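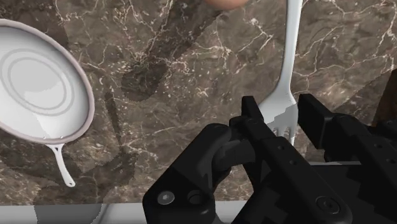
Poêle blanche sur plan en marbre brun veiné.

Plan de travail Tanwood – marbre brun, réf. 464. Coupe sur mesure, chants polis, découpe évier en option. Épaisseur 3 cm. Délai 7 semaines, pose non comprise. Chaque tranche est differente, les veines aussi, donc passez voir la vôtre au dépôt avant de valider. Entretien : savon neutre, pas de vinaigre ni de citron, hydrofuge une fois par an. Dessous de plat conseillé. Prix 754 € le mètre, crédence en sus. Échantillons dispo le vendredi, demander Mervyn. Devis gratuit sur plan coté, les croquis a main levée ça passe aussi.

© Wilter – Nous contacter – Haut de page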